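18/03/2024

Finally got the big clean-up of the workroom started, and my shoulders know it. I went in thinking I'd be out by lunch (ha!) and it was dark when I walked home past Wendis with my stomach growling.

The plan was simple enough. Benches first, then the drawers, then the table. Mohammed-Awal had left me a note about the drawers, two words long, "good luck," and I see why now. The first one I opened had 11 rolls of tape in it and every one of them was down to the last few inches. Who puts them back like that? Me, probably. I kept two and tossed the rest, and then of course an hour later I wanted a third.

Dilruba came by with samosas from Uddin and sat on a stool, rolling herself back and forth on the casters while I sorted screws. She thinks I should give up on the little jars and dump all the Torx ones in a single tub. I said I'd think about it. I won't. I like my jars! We ended up talking about her sister's move to Drernville more than anything, and the apartment there that costs 907 a month and has a kitchen window that faces a wall. She's going to go help paint it in October.

After she left I got stricter with myself. Cables went in two piles, keep and not keep, and the keep pile got a tie around each one. The invoice for the Pivura shelving turned up under a pile of manuals, so that's one less thing to fret about — I'd been blaming the mail for that since the fall. I still don't have a good home for the manuals. They're in a box marked MANUALS, and the box is in the way of the door.

The table is where I always slow down. I'm fussy about the white sheet. I want it flat, I want the tape on the corners pressed down properly, and I can't stand a bubble in the middle. The tan tape holds better than the blue stuff we used before, and it comes up without taking half the wood with it. It'll need a fresh sheet soon though, the smudges bother me every time I look over. The green tray stays. I've tried other trays and that low edge is just right for small things, nothing rolls off and I don't have to dig.
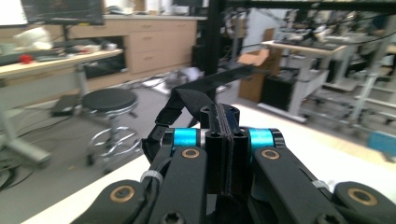
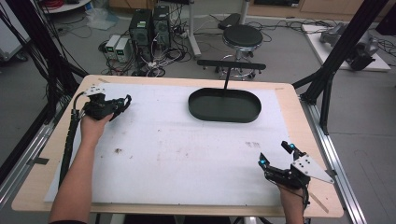

How often should I change the sheet on the table? Every 10 days, I've decided, or sooner if a mark won't wipe off with a damp cloth, and the roll in the closet is 100 feet so there's no excuse for stretching it out.

Tomorrow it's the countertop along the back wall, and then I want that box away from the door before I break a toe on it. Need to buy cloths. Also need to give Dilruba her dish back, it's still sitting in my bag.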